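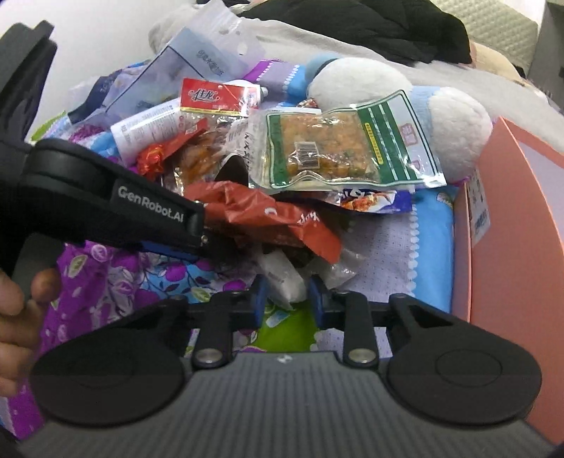 Inicio > Informes de visita > Envasado flexible

24 de febrero de 2024
Por Hussam Semaan

La visita a la planta de Prirnesum en Plestlow duró una mañana y siguió el recorrido habitual: recepción de bobinas, sala de formado y llenado, laboratorio de sellado y expedición. Nos recibió Chin-lung Ko, jefe de línea. Por la tarde pasamos por el mercado mayorista de Daher, donde Prirnesum vende parte de su producción junto a otros envasadores, y compramos producto para compararlo en casa.

Recepción y almacén de film

El film llega en bobinas de 970 mm de ancho y se corta en la propia planta. Usan dos familias de material: un laminado opaco metalizado para fritos y galletas, y un complejo transparente de barrera para el producto al vacío. Las bobinas abiertas se devuelven al almacén con la etiqueta de lote pegada en el mandril, no en el film. Preguntamos por las mermas de corte y Ko remitió la respuesta a la oficina técnica, que no la ha enviado todavía.

El almacén no está climatizado. En abril instalarán deshumidificación en la mitad norte - la que guarda el material transparente, más sensible a la ondulación del borde.

Formado y llenado

Hay tres verticales de Weria y una termoformadora más antigua. Las verticales trabajan con hasta 45 bolsas por minuto en el formato familiar; el individual no se estaba fabricando ese día. El cambio de formato se hace sin herramientas salvo el tubo formador, que necesita dos personas y un carro elevador. Vimos uno completo. La parte lenta fue centrar la fotocélula sobre la marca de registro: tres intentos antes de que la impresión cayera en su sitio.

La termoformadora hace el vegetal picado al vacío. El picado entra escurrido y pesado, y el operario reparte a mano las esquinas de cada alveolo antes de que baje la tapa. Un trozo atrapado en la zona de sellado obliga a abrir el envase y volver a pesar. Jihad Nasrallah, de mantenimiento, calcula que la mayoría de los rechazos de esa máquina vienen de ahí y no de la bomba.

Laboratorio de sellado

Ocupa una habitación pequeña detrás de expedición. Tienen una cuba de inmersión, un dinamómetro y un armario de testigos. De cada lote se guardan envases hasta el final de su vida útil; el armario contenía 358 testigos según el listado colgado en la puerta. El ensayo de fuga es visual, con la cuba a presión reducida y el envase sumergido. No registran vídeo ni fotografía, solo apto o no apto y las iniciales del técnico.

El dinamómetro estaba fuera de servicio a la espera de una mordaza. Los valores de fuerza de apertura que figuran en la ficha que nos entregaron son, por tanto, anteriores a la visita, y no los reproduzco.

Daher y la revisión posterior

En el mercado el producto se vende por caja o suelto. Compramos suelto, de varios envasadores, sin seguir un criterio de marca. De vuelta lo volcamos todo encima de la cama, entre las telas, y lo revisamos por tipo de envase.

El formato más voluminoso era un envoltorio de plástico rojo anaranjado, con rotulación blanca. Se arruga con facilidad y una vez arrugado cuesta leer el texto. El envase al vacío, transparente, con borde verde y una franja del mismo color a la derecha, deja ver el contenido picado, naranja y verde. Lleva una etiqueta blanca pequeña con código de barras cerca del centro, lo que tapa poco producto.

Otro snack, en envoltorio azul y blanco, recurre a la fotografía: un alimento rojo y letras gruesas con contorno blanco. También había un sobre de plástico blanco con impresión gris tenue, el menos legible del grupo. En el montón se localiza antes por el color que por lo impreso.

Para transportar este tipo de compra conviene separar los envases al vacío de los que llevan aire. Vy Lưu, que preparó la maleta, puso los primeros planos contra el fondo y los segundos arriba, con ropa en los huecos. Un paquete de 1000 g se quedó en el equipaje de mano.

Pendiente

- Datos de merma de corte (oficina técnica de Prirnesum).
- Fuerza de apertura, cuando llegue la mordaza.
- Formato individual en las verticales: repetir visita si coincide con una serie.

Informes relacionados

Film de barrera: notas de almacén en clima húmedo
Visita a los talleres de Weria
Recep Keskin: etiquetado de lotes pequeños
Cubas de inmersión, uso y limpieza
Mercado de Daher, guía de accesos para carga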